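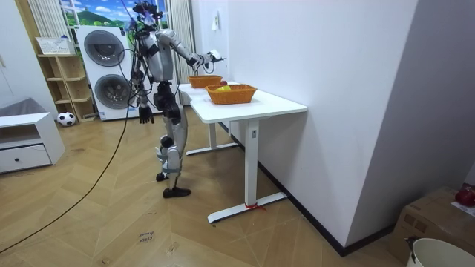 Prenda hand vs. Gesumis hand: where we are

The Prenda brochure says its hand will pick up "anything on your table." We have had it since January, and I would like to know whose table they had in mind.

For those who skipped the last issue, the plan was simple. Take the two hands we can afford to keep, put each one on the same arm, give it the same sorting job, and write down what happens. The job is dull on purpose. There are things on a table and baskets to put them in. A person could do it half asleep, and so could most of the robots in the sales videos, where you will notice that the same piece of fruit always lies at the same angle.

We have now logged 2,301 tries between the two hands. I was told this is a big number. It is less big once you take out the runs where we were still moving the baskets, the runs where the controller had an old calibration file loaded, and the long stretch when the wrist camera clock was off and we couldn't match the video to the joint data. I have asked for all of those to be pulled before anybody makes a chart. The request was met with sighs.

What I'm willing to say so far is limited. The Prenda closes faster and is much better at long things that lie flat. The Gesumis is slower and takes a wider bite, and it seems to forgive a bad approach. If the arm arrives a little to one side, the Gesumis usually drags the object into the palm and gets on with it. The Prenda pushes it away, then reports a good grasp on thin air. That last part bothers me more than the misses do. A missed pick is easy to see and easy to repeat. A false "got it" sends the arm all the way over to the basket to let go of nothing, and the log counts it as a success unless somebody goes back through the video.

So somebody has been going back through the video. Tipene Lockyer has rechecked eight full sessions by hand, and the Prenda's score dropped in every one of them. The Gesumis dropped too, in four of the eight, by less. I don't consider the matter settled. The Gesumis sessions were mostly run later, by people who had had more practice at setting up the table, and I'd bet good money that this is worth a few points by itself. 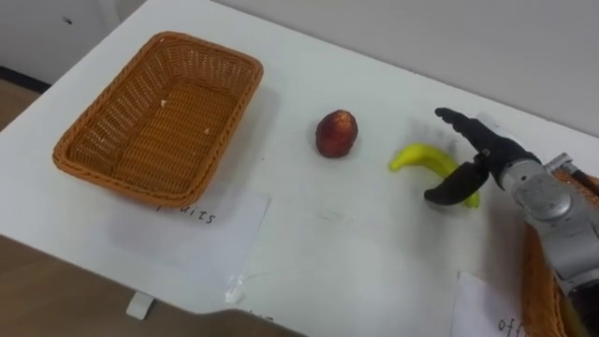

Sorting fruit: the banana between the open fingers, the fruit basket over on the left.

Bananas deserve their own paragraph, because they have taken up an unreasonable amount of our time. A curved thing can be grabbed across the middle, where it balances, or near one end, where it swings. The planner that came with the Praltanitz controller likes whichever point is closest to the hand. If the fruit is lying the right way, you get a beautiful pick. Turn it a quarter of the way around and the same software goes for the tip. The sales engineer called this "an edge case." I have a kitchen, and in my kitchen bananas lie every which way.

Round fruit is a different headache. Both hands can hold it once they have it. The trouble is the moment just before, when one finger touches first and the thing rolls. We tried slowing the close to half speed, which helped the Prenda a lot and made no difference I could see with the Gesumis. We also tried the stick-on finger pads. They cost around 600 dollars for the set, and I can't tell you they do anything. The pick rate went up the week we put them on. It was also the week we changed the lights.

That brings me to cameras, where I expect to lose some friends. There is a strong feeling in the group that the head camera is enough, and that the fixed camera off to the side only gives us more files to store. I used to think so too. Then I sat with the disagreements from the rechecked sessions, and nearly all of them were cases where the arm or the hand itself blocked the head view at the moment of contact. From the side you get less detail, but you can often tell whether something left the table. I wouldn't trust either view alone. I also wouldn't trust the success light on the controller, and I'd like us to stop quoting it in meetings.

Swapping the hands is still a nuisance. Prenda's quick-change plate does come off quickly. Going back on, it wants to be seated, homed, and then homed again, and if you skip the second one the fingers close a hair off center. We lost most of a day to that. The Gesumis uses plain bolts, takes longer, and has never once surprised me.

Then there is the Hjaltested report, which several of you have forwarded. It ranks the Prenda first "for household objects" and has lovely graphs. I read it twice looking for the object list and the number of tries per object, and found neither. It may all be true. I would just like to see the table it was done on, how the things were laid out, and who decided what counted as a pick. Until then I'd leave it out of our own write-up.

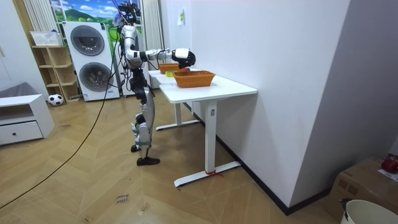

Kiyoshi Tsuji thinks I am being hard on the Prenda, and asked that it be put on record. His view is that most of the false grasps come from our force threshold, which was copied over from the Gesumis settings and never tuned, and that a fair test would give each hand its own. He also says that if we wait for clean data we will be sorting fruit until we retire.

He has a point about the threshold. I went back and checked, and it is indeed the same number in both files. I'm less sure about giving each hand its own settings, as "tuned until it looks good" is how we ended up with sales videos in the first place. We have agreed to let him tune the Prenda on one set of objects and score it on another that he hasn't touched. The same goes for the Gesumis, tuned by somebody else.

Other changes for the next round: object positions get drawn from a list before the session starts, so we stop putting things where the hand likes them. Every session gets checked on both views before it goes into the totals. The pads come off, and go back on halfway through, with the lights left alone.

If you want to run a session, please read the new setup sheet first, including the part about homing twice. Tipene has the sign-up list, and the early slots are the ones still open.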